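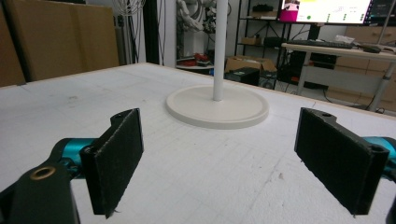

Last updated 19 June 2023

Notes for my talk, Tadthorpe site. Speak slowly.

Start with the packing hall. Before December, each person on the line lifted 570 parts in one shift. Now the arm takes the heavy ones and Gunvor's team does the checking. Pause.

Say clearly: no one has lost the job, but the job is different. Olesia told me she misses talking with her neighbor at the belt. Read her words, do not make them softer.

Then the training. 60 hours for each person, paid. Margit will answer on wages, I should not try.

Ask the room: who decides when the arm stops? Wait for hands.

End with thanks to Tormod and the night shift.

4 comments · 15 shares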